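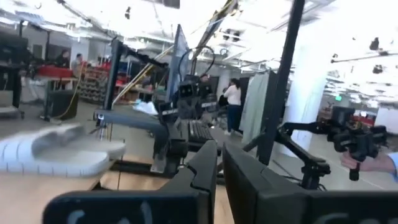
Sandalia de pala Clavenura, blanca

Sandalia abierta de una sola pieza, sin hebillas ni costuras, para casa, vestuario, piscina o taller. La pala es ancha y acanalada, y la suela gruesa, del mismo blanco. Se vende por pares.

Código de artículo: 149
Marca: Clavenura
Distribuye: Dultidberg
Color: blanco
Tallas: de la 36 a la 45, sin medias tallas

Material

Pala y suela son de EVA inyectada en el mismo molde. No hay pegamento entre las dos partes, de modo que la pala no se despega con el uso. El material no absorbe agua y pesa poco: una sandalia de la talla 39 se queda en 93 gramos.

Horma y tallas

La horma es ancha. Quien tenga el pie estrecho o esté entre dos números debe pedir el menor. Para pies de empeine alto recomendamos la talla habitual -- la pala cede un poco durante los primeros días y después se mantiene. Las tallas 44 y 45 salen de un molde distinto y la suela es algo más larga por delante.

Si se van a llevar con calcetín, conviene subir un número.

Suela

El dibujo de la base es de canal fino, pensado para baldosa y madera. En suelos con aceite o jabón resbala, como casi cualquier sandalia de este tipo, y no es calzado de seguridad. La plantilla lleva un relieve suave que no se nota al caminar.

Limpieza

Agua tibia y jabón neutro, con un cepillo de uñas para los canales de la pala. Las marcas negras de roce se quitan con una esponja de melamina. No usar lejía: amarillea el blanco. Tampoco lavadora ni secadora, y no dejarlas detrás de un cristal al sol en verano, porque la EVA encoge y no recupera la talla.

Para guardarlas, se pueden apilar una sobre otra. Si van a pasar el invierno en una caja, mejor sin peso encima de la pala.

Presentación

Cada par va en bolsa de papel con la talla en una etiqueta. Para gimnasios, residencias y hoteles servimos cajas de nueve pares de una misma talla. A partir de 100 pares se puede grabar un nombre o un número en el lateral de la suela; el plazo en ese caso es de casi cinco semanas y en diciembre no se aceptan grabados.

Cambios

Se admiten cambios de talla si las sandalias no se han usado fuera de casa. Los pares grabados no se cambian.

Otros modelos de la misma horma

Stelach: pala cruzada, en gris y azul marino.
Halliday: con tira trasera, solo hasta la talla 41.

Las consultas sobre pedidos para empresas las atiende Hamish Mudgway, por la mañana.

Contacto | © Dultidberg. Todos los derechos reservados | Volver arriba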